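4. Dry run in the simulator

Do this before the real arm gets anywhere near the bench. The simulated one can hit things all evening and never asks for new fingers.
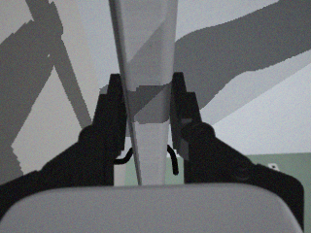

4.1 Start the simulator and load the Osagie workshop file. The first load takes nearly 60 seconds. Pressing the key again makes it two loads.

4.2 Switch to the wrist view and open the jaw fully. Type 900 in the width box. The units are Stavia's own and correspond to nothing on a ruler.

4.3 Set the speed limit to 3000. Leave the acceleration box alone, however tempting.

4.4 Jog the arm forward in small steps, then back out the same way. Repeat until you're bored, then twice more.

4.5 Close the jaw slowly. If error 1262 appears, the fingers have met something solid. Open up, back off and go to 4.4.

Note: Cables in the simulator are better behaved than yours. On the real arm, tie them down as in section 2 — Smaranda has spare ties in the drawer marked FUSES.

CAUTION: The stop button on the screen stops the simulation only. The red one on the bench stops the arm. Learn which is which now.

4.6 Save your settings under your own name. "test", "test2" and "test_final" are taken, all by Lieven.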